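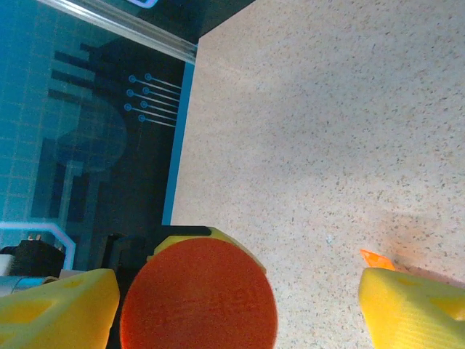

Wrist camera view, orange disk between the two yellow fingers.

Gistbridge Forum > Manipulation > Methods and results
Thread: Masking the background in wrist camera data, pick and place with a flat disk

bmaeng
Posted 19 April 2021

I'm posting a result from our group at Woo before we write it up properly, mostly to find out whether somebody has already done this and I missed it. The work is by me (Bo-ram Ma) and Chae-won Sun.

The task is to pick up a round disk and set it down at a target spot on a counter. The policy is plain behavior cloning. It gets the wrist image and the joint positions, and it puts out small end effector moves plus a gripper command. There is no second camera.

What we wanted to know is how much of the policy's skill comes from looking at the disk and how much comes from looking at everything else. In our wrist view the disk is low in the middle, with a finger on each side. The rest is counter, and on the left a big lit panel in teal and blue with a circuit pattern on it. That panel has strong edges and never moves. A network that wants to know where the arm is could get a lot out of it.

We trained three versions:

Plain: 300 demonstrations, images as recorded.
Masked: the same 300 demonstrations, with everything above the counter plane and left of the counter edge filled with flat gray.
Swapped: the same demonstrations again, with the same region filled with a random texture that changes with every episode.

Each one got 100 test runs with the setup unchanged and then more with the arm base shifted sideways.

With the setup unchanged, plain won. It wasn't close to masked, and swapped landed in between. With the base shifted, the order flipped. Plain fell apart and mostly went to where the disk would have been before the shift. Swapped barely changed. Masked was a little worse than swapped and we don't know why.

My reading is that the plain policy uses the panel as a position marker and treats the disk as a minor cue. I'd like to hear other readings.

elmarie_v
Reply

Useful to see this written down. I have one problem with it. You moved the base, so the joint positions no longer match the place on the counter either. A policy that ignores the image completely and replays from joint positions would also go to the old spot. How do you know the failure is about the panel?

You need a run with the base where it was and the panel region changed at test time only. If plain still works, it was the joints all along.

bmaeng
Reply

Fair. We did a version of that, and I left it out because it was small. Base unchanged, panel region painted gray at test time, plain policy. It got worse, but less than it did under the base shift. So some of it is the panel and some of it may well be the joints. I should have put that in the first post.

hardstop
Reply

I don't buy the panel story at all. Gray fill at test time is an input the network has never seen. It will get worse from that alone, whatever was under the gray. You would see a drop if you painted over a blank wall.

chaewon.sun
Reply

We thought about that. As a control we painted a patch of the same area over the counter on the right side, where there is only speckled surface for most of the approach. The drop was smaller than with the patch on the left. It isn't a perfect control because the right finger is partly under the patch, and the policy may care about the finger.

hardstop
Reply

It surely cares about the finger. Both fingers are in every image, and they are large and bright. I'd expect the policy to judge the grasp from the gap between the disk edge and the finger. In your picture the disk is nearly touching the left finger and there is counter showing on the right, so the gap carries information. Put the control patch somewhere else.

So-yul Sung
Reply

Two questions and a comment.

1. Is the mask fixed in the image, or does it follow the counter edge as the wrist moves? A fixed mask would cover the counter in some poses and leave the panel showing in others.

2. Did you keep color augmentation on? The disk and the fingers are both warm colors. With a strong hue shift they get hard to tell apart at low resolution, and then the network has a reason to look elsewhere.

The comment is about the joints. At Trasido we had a similar policy and removed the joint input for a while. Training loss went up and real performance went up too. I wouldn't read too much into it, the task was different (pegs, soft gripper), but it is cheap to try and it answers Elmarie's question directly.

bmaeng
Reply

1. It follows the edge. We project the counter outline from the arm pose and the camera calibration. The calibration is a bit off near the image corners, so a thin strip of blue along the counter edge sometimes survives the mask. That could be part of why masked came out worse than swapped. A surviving strip against flat gray is a very clean line to follow. With random texture next to it, less so.

2. Brightness and contrast only. No hue.

We'll run without joints.

telma_mal
Reply

The strip explanation is a good one and easy to check. Grow the mask by a small margin and retrain. If masked catches up with swapped you have your answer.

I also want to ask about the counter itself. It's beige with small dark and tan flecks. People tend to call that a plain background, but flecks don't move either, and at close range they are perfectly good texture for figuring out motion. Your mask leaves all of it in. There's also a small orange piece on the counter by the right finger in your image, close to the disk in color. Neither the mask nor the swap would touch that.

hardstop
Reply

Agree with Telma on the flecks. Hiding the panel and leaving the counter is half an experiment.

elmarie_v
Reply

I disagree a little there. The counter is where the disk has to go, so a policy should be looking at it. The panel has no part in the task. Separating those two is a sensible first step, and I'd keep it as is and add the counter swap as another condition.

chaewon.sun
Reply

We ran the wider mask. Same 300 demonstrations, same number of training steps, different seed.

Masked is now level with swapped under the base shift, within what we'd expect from run to run variation. With the setup unchanged it is still behind plain. So the leftover strip does seem to have been doing something, and I think the fixed mask margin should be reported whenever somebody uses this.

Without joints: plain got better under the base shift and slightly worse otherwise. It still did worse than swapped. I take that to mean both effects are there, and the joint input was the larger one. Bo-ram puts them closer to equal. We haven't settled it.

So-yul Sung
Reply

One seed each?

chaewon.sun
Reply

Two for plain and swapped, one for the others.

hardstop
Reply

Then I'd hold off on ranking the two effects. The part I accept now is that random fill beats no fill when the base moves. The part about why is open.

telma_mal
Reply

Are you planning to share the mask code? The projection step is the piece I'd rather not write again. We use the Usent arm with a different wrist mount, but if it takes a calibration file it should carry over.

bmaeng
Reply

Yes, it takes a calibration file and a polygon for the work surface. I need to take out some paths that only make sense on our machine. More seeds are training now, and the counter swap is queued after that. I'll add the results to this thread under a new post so the first one stays as it was.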